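Setting up the utensil sorting cell

Before starting the arm, put the black tray in front of the wall with the spoons and chopsticks mixed on it. The pink tray goes to its left. Leave the two cubes behind the black tray.
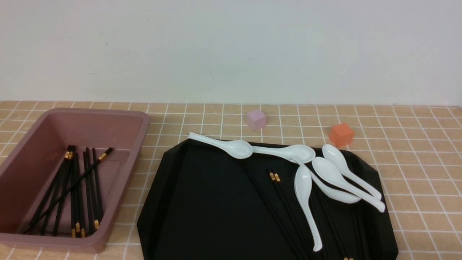 Step 1: Check the wrist view

Park the gripper off the lower right corner of the black tray and open the fingers. Both should show in the corner of the wrist picture, with the spoons in full view.

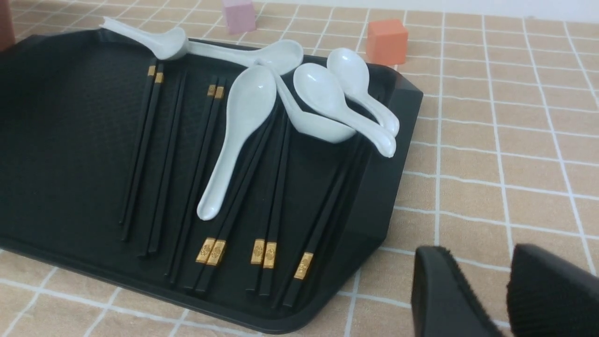 If the spoon bowls glare, lower the exposure by two steps in Pasix and save. Wulan Ngau keeps the current value on the cell sheet.

Step 2: Check the finger pads

Bring the fingers close together and compare the pads. Wipe them with a dry cloth and replace any pad that is lifting.
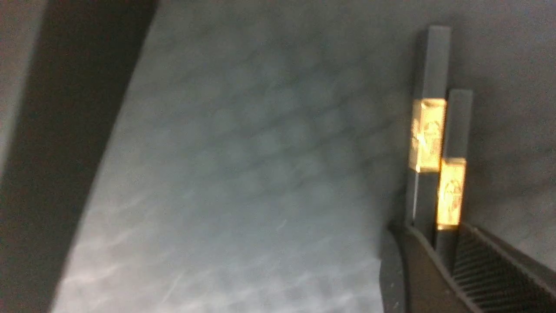 Step 3: Run a dry cycle

Return to the park position and set the speed to 8 percent.

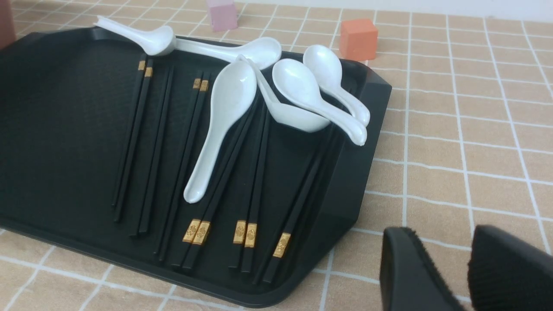 Start the cycle with the grip command off and keep a hand near the stop button. If a finger touches the rim, raise the approach height and run it again.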